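Clarari fruit drive moves to larger hall

The Clarari neighborhood fruit drive will move to the Skukusum building in July, organizers announced this week. The drive had outgrown its old space on the ground floor of the Rinaldi library, where lines often reached the front steps.

Over 200 households now pick up fruit through the drive each month. It handed out 3,231 bags last year, according to figures kept by coordinator Assunta Russo.

"We were sorting pears in a hallway," Russo said. "People had to squeeze past us to get to the restrooms."

The new hall has a loading door on the side street and room for 70 people to wait inside. Pickup will start at 9 in the morning and run until noon. Families who are already signed up do not need to register again, but they should bring the card they were given in the spring. New families can sign up at the door.

The fruit comes from growers outside town and from two grocery stores. Most of it is sound but too small, too ripe or too oddly shaped to sell. Strawberries are the hardest to handle, said Tiziana Marino, who runs the sorting tables – they bruise easily and have to go out the same day. Pears can wait, and are often given out while still green so that they ripen at home.

Marino asks people to bring a shallow box or a flat-bottomed bag. Berries packed at the bottom of a deep bag tend to be crushed before they get home, she said.

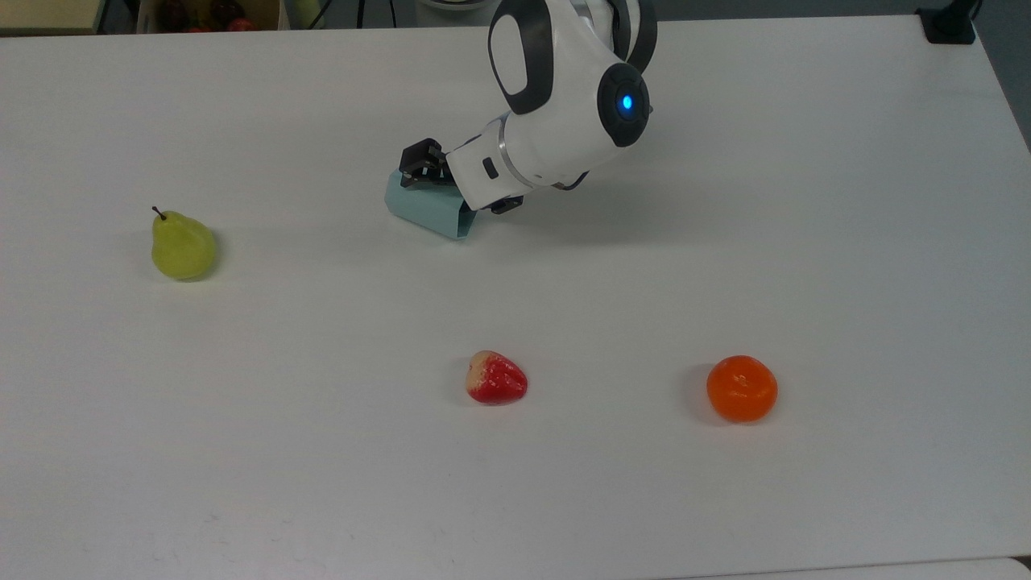

A pear and a strawberry on a white table.

The move also means a change for people who drop off fruit from their own yards. Donations will be taken at the side door from 4 to 6 in the afternoon on the day before pickup. Fruit should be rinsed and free of leaves. Cut fruit, jam and juice cannot be accepted.

Cristian Cusi, who manages the Skukusum building, said the hall has been offered without rent through the end of the year. Parking is free in the lot behind it, and the number 9 bus stops across the street.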